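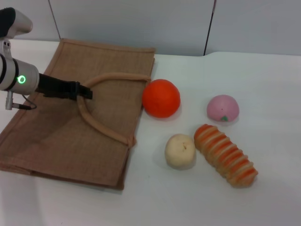 *Fig. 1. A burlap bag with a looped handle, laid flat. The coarse weave is typical of jute cloth.*

# Plant Fibers, Week 2: Jute and Its Relatives

Welcome back, everybody, and thank you for the good questions after the cotton lecture. I promised we would get away from the fluffy fibers and move on to the stringy ones, and jute is a lovely place to begin (I admit I have a soft spot for it). Please keep these notes with your lab sheets, as we'll come back to them in October when we do dyeing.

## Where the fiber comes from

Cotton grows around a seed. Jute grows in the stem, between the outer skin and the woody core, in long bundles that help hold the plant up. We call this kind a *bast* fiber, and flax, hemp, ramie and kenaf all belong to the same family of fibers, even though the plants themselves aren't close cousins.

Two species give us nearly all the jute in trade: *Corchorus capsularis*, called white jute, and *Corchorus olitorius*, called tossa jute. Tossa is generally the softer and silkier of the two. Its young leaves are also eaten as a green in a good many countries, and if you've ever had molokhia you have eaten a jute plant!

Jute likes heat, heavy rain and rich river soil, so most of it comes from the delta country of Bangladesh and eastern India.

## From stem to strand

1. **Cutting.** The stems are usually cut around flowering time. Cut too early and the fiber is weak, cut too late and it turns coarse and woody.
2. **Retting.** Bundles of stems are sunk in slow-moving water, and bacteria go to work on the gummy pectin that glues everything together. It smells, I'm sorry to say, exactly as you would imagine. Warm water speeds it up a great deal.
3. **Stripping.** The loosened fiber is pulled off the core by hand, often by people standing waist deep.
4. **Washing and drying.** The long hanks are rinsed and hung over poles in the sun.
5. **Softening and spinning.** At the mill the fiber gets a mix of oil and water, is left to rest, and then goes through carding and drawing before it's spun.

Students always want to rush past retting, so let me put in a word for it. Under-retted jute has bits of bark stuck to it, and over-retted jute is dull and breaks easily. A good retter checks the stems every day toward the end, and a whole season's price can hang on that judgment.

## What's in it

Jute is mostly cellulose, like cotton, but it carries a good deal of lignin as well, and lignin is the stuff that makes wood woody. That one fact explains much of what you will notice in the lab:

- It feels stiff and a little scratchy.
- It yellows and weakens in strong sunlight.
- It stretches very little before it breaks.
- It takes up moisture readily, and will mildew if you store it damp.

## Hessian, burlap, sacking

These words cause more muddle than anything else this week. "Burlap" is the American name and "hessian" the British one for a plain-woven jute cloth. "Sacking" is heavier, often a twill, and made for loads such as grain or sugar. Your swatch cards have both. The lighter one is marked Cadine and the heavier one Skoline, after the sample books I cut them from, and you'll want to hold each up to the window and compare the gaps between the yarns.

## For the lab

Read pages 62 to 139 in the course reader (yes, it is long, but there are plenty of diagrams). Bring your pick glass and something with a dark surface to lay yarns on. Then write up to 500 words on how you would tell jute from flax using only your hands, a glass and a cup of water. Burn tests are for next time, please, in the hood and with me in the room.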